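Product News / Robotics Software
Jun 29, 2023
By Precious Umali

Dilorau releases Taltelska 3, a planning and perception package for two-armed handling of cloth

Dilorau today released Taltelska 3, the latest version of its software for robots that pick up, spread and fold garments. The release replaces the single planner used in earlier versions with two linked planners, one for each arm, and adds a new method for estimating where the edges of a crumpled garment lie. It is available to existing licence holders from today and to new customers through Dilorau and its integration partner, Mamcombe.

Cloth is difficult for planning software because it has no fixed shape. A rigid part can be described by a position and an angle. A shirt dropped on a table can lie in so many ways that a stored model of it is of little use, and each time it is touched the shape changes again. Earlier versions of Taltelska dealt with this by taking a new view of the whole table after every movement and planning the next movement from nothing. The method was dependable but slow, and it discarded what the software had already worked out about the garment.

Taltelska 3 keeps a running estimate. The software stores a mesh of the visible surface, together with a confidence value for each region, and updates only the regions that a movement is likely to have disturbed. Regions hidden beneath a fold are kept in the estimate at low confidence until a camera can see them.

Most development work was done on a bench cell with two arms, using dark garments on a patterned cloth. Dark fabric gives a depth camera little to work with, and a printed background gives an edge detector a great many lines that have nothing to do with the garment.
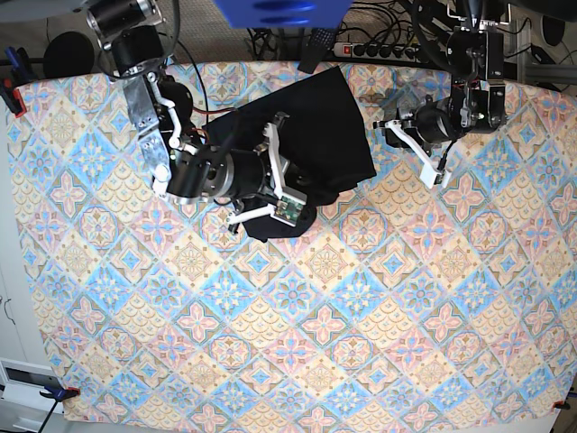 What does the software do when it cannot find an edge? It picks the highest point of the heap that both arms can reach, lifts it by a set amount, and looks again from the wrist cameras before choosing a second grasp.

The edge estimate is the largest single change in the release. It combines three sources: colour from the overhead camera, depth from the same camera, and close views from a camera on each wrist. In previous versions the wrist cameras were used only to confirm that a gripper was in position. They now feed the estimate directly, and the weight given to them rises as the gripper nears the fabric. At close range the weave, seams and hems of a garment can be used as cues. From overhead they are usually too fine to resolve.

"The overhead view tells you where the garment is, and the wrist view tells you what part of it you have," said Felicidad Manalo, head of perception at Dilorau. "Earlier versions treated those as separate questions. We now solve them together, and where the two views disagree the planner is told so."

The disagreement value is passed to the planner as a number between zero and one. Above a threshold set by the user, the arm slows and the grasp is put off until another view has been taken. The default threshold is cautious. Sites that handle a narrow range of garments may wish to raise it after a trial period, and the manual gives a procedure for doing so.

The two planners share a single clock and a single map of occupied space. Each arm reserves the volume it intends to move through for a short time ahead, and the other arm plans around that volume. If both arms need the same volume, the one already holding fabric has priority. This rule replaces the fixed order used in version 2, under which the left arm always waited. Keith Pomare, who leads the planning group, said the fixed order had been a frequent cause of dropped corners.

"With cloth, waiting has a cost," Pomare said. "If one arm has a corner in the air and the other stops for too long, the fabric swings and settles somewhere else, and the estimate is out of date. Giving priority to the loaded arm removed most of those cases from our logs."

Before release, the software was run through 3,827 grasp attempts on the bench cell. The set covered 135 garments, among them T-shirts, trousers, aprons and thin jackets, with a deliberate bias towards black and navy items. Each attempt was logged with its camera streams, joint positions and planner decisions, so that any failure could be replayed against a later build. The replay tool used for this work is included in the release.

The tool shows the overhead and wrist streams side by side with the mesh drawn over them, and lets an engineer step through a run one planner decision at a time. It can also run a new build against an old log and mark the first point at which the two builds would have chosen differently. It does not predict how the cloth would have moved after that point, and results beyond the first difference should not be treated as a simulation.

Handling of clutter in the wrist view has also been revised. When a gripper is low, its camera will often take in much more than the garment: parts of the arm itself, cables, the floor past the table edge. Version 2 masked a fixed area of the picture where the gripper was expected to be. Taltelska 3 works out the mask from the joint positions for every frame and adds a margin for wiring, which moves with the arm but does not follow it exactly. Thin, curved objects that fall outside the mask and do not match the surface of the garment are marked as unknown and are never offered as grasp points.
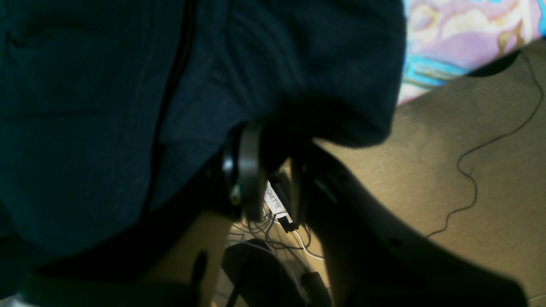 Jasper Van Hecke, writing from Bautista after an early trial of the release, reported that the moving mask had made the most difference at his site. Under version 2 his team had kept a hand-drawn mask for each arm and redrew it whenever a cable was re-routed. He added that the wiring margin was too generous at first and hid usable hem on small garments, and he asked for it to be set per arm. That setting has been added to the final release.

Other changes in Taltelska 3 are as follows:

Grasp release. The gripper now opens in two stages, with a short pause between them, to reduce the number of times fabric clings to a finger and is dragged out of place.

Table contact. The user can set a limit on downward force for each gripper. When the limit is reached the arm holds its height and closes from there. The earlier method of stopping at a measured table height remains available for hard surfaces.

Background model. The software can be given a view of the bare table covering before work begins. Repeating patterns are learned from that view and given less weight in the edge estimate. The view should be taken again if the covering is moved or re-clamped.

Timing. The estimate is refreshed every 100 milliseconds on the recommended computer. Slower machines are supported, but the planner will lower the arm speed to match.

Logging. Log files are now split by task and can be exported without camera streams where storage is short.

Some limits remain. The software does not turn garments inside out, and it does not handle items with heavy fastenings such as large buckles. See-through fabrics are detected but are reported as unsuitable. Garments that hang over the table edge are handled only if the greater part of the item is on the table -- otherwise the task is stopped and an operator is asked to move it. Work on the last of these is under way.

Configuration files from version 2 can be read by Taltelska 3, with the exception of fixed masks and arm order settings, which are ignored with a warning. Camera calibration must be repeated after the upgrade. Users who took part in the March preview should remove the preview build first, as the two share a service name.

Mamcombe will provide installation and calibration for customers who do not have their own robotics staff. Princess Gatchalian, service manager at Mamcombe, said most upgrades could be done without changes to hardware, provided that a camera is already fitted to each wrist. Cells with an overhead camera only can run the release in a reduced mode, in which the edge estimate uses overhead colour and depth alone and the disagreement value is not produced.

Licence terms are unchanged. Holders of a current support contract receive Taltelska 3 at no further charge. The manual, release notes and a sample set of logged runs are supplied with the download. Technical questions should be sent to the Dilorau support desk, and requests for a site visit should be made through Mamcombe.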